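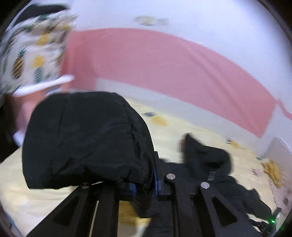

*A bed at the Brakholm boxing house*

The **Brakholm Open** is an amateur boxing tournament held every July in the coastal town of Brakholm. It is best known for its house rule, under which every boxer, coach and referee sleeps in the same building from the first weigh-in until the last final, and for the wonderfully noisy little hall where the bouts take place. The main prize is the Marchetti Cup, given to the best boxer of the tournament regardless of weight.

For a small event it has an outsized reputation among people who love amateur boxing. The hall holds 300 spectators, the front row is close enough to hear the corner instructions word for word, and tickets for finals night tend to go in a single morning.

## History

The tournament grew out of a run of friendly matches between the Brakholm town club and the Istero club, which lies across the bay. The first of these were fought in a fish auction hall with the ring set up on pallets, and boxers from Istero came over on the afternoon ferry and had to leave before the evening one. Bouts were often cut to two rounds so that the visitors could make it back, and there is a splendid story, told on both sides of the bay, of a light-welterweight decision being shouted from the pier to a boxer already on board.

The ferry problem led directly to the house rule. Hafþór Lund, then head coach of the Brakholm club, persuaded the town to let him use a former seamen's hostel for the week. He wanted visiting teams to stay overnight so that full-length bouts could be held. Lund had boxed at middleweight himself, by all accounts a patient counterpuncher with a lovely straight right, and he believed young fighters learned as much at the supper table as they did in the ring.

The modern tournament was formally set up at a meeting of the two clubs on 14/10/2007, and the first Open under its present name followed the next summer. Women's bouts were on the card from the start.

## Format

The Open is a straight knockout. Each weight class has a bracket of 8 boxers, and a boxer who reaches the final will have fought three times in a week. Rest days fall between rounds. Entries are by club, and no club may put more than 2 boxers into the same class. Those two are always placed in opposite halves of the draw.

The draw itself is a much-loved part of the week. It takes place in the dining room of the house on the first evening, with everybody present, and boxers pull their own numbers out of a glove. Teammates groan, coaches scribble, and opponents who have just been matched usually end up passing each other the potatoes.

Bouts are scored by ringside judges on the ten-point system. Headguard rules follow those of the national federation in force that year, so older recordings of the tournament look quite different from newer ones.

## The boxing house

The house stands uphill from the harbor, a few minutes' walk from the hall. It has 40 beds, shared rooms on the upper floors and a kitchen that opens very early for anyone making weight. Rooms are assigned by weight class, so a boxer may well share with a future opponent. Several clubs objected to this in the early years, and the rule was dropped for one tournament. It came back the following year at the request of the boxers.

Lights-out is strict on the night before a bout. Otherwise the week is relaxed: morning runs go along the sea wall in a big mixed group, and there is open sparring in the yard for boxers who lost early and want more rounds. Some of the best sparring seen in Brakholm has happened there, in front of a few coaches and a dog.

## Marchetti Cup

The cup is a dented silver bowl named for the family that ran the town's first boxing gym above their bakery. Judges and referees vote for the winner after the last final. Winning a weight class is not a requirement, and the cup has gone to beaten finalists more than once.

The most celebrated winner is Bianka Kocsis, a southpaw featherweight who came as a late replacement with a borrowed gumshield case and no coach of her own. A Brakholm trainer worked her corner. Her semifinal is still the bout that locals bring up first. Dropped early in the opening round by a left hook, she got up, changed her distance completely and boxed the rest of the fight behind a stiff right jab that her opponent simply could not get past. The final was a calmer affair, and she won it on every card. Kocsis has since returned several times as a coach and runs the yard sparring when she is in town.

## Sponsorship and coverage

For most of its life the Open paid its way through ticket sales and a raffle. Flukeo, a local maker of fishing tackle, later became the main sponsor, and its leaping flatfish logo appears on the ring canvas. The fish is popular enough that children's T-shirts bearing it outsell the official program.

Bouts are filmed from a fixed position on the balcony, and local radio carries finals night live. The radio commentary is a treat in its own right, delivered at great speed and with frequent greetings to boats at sea.

## See also

- Amateur boxing
- Istero Boxing Club
- Knockout tournament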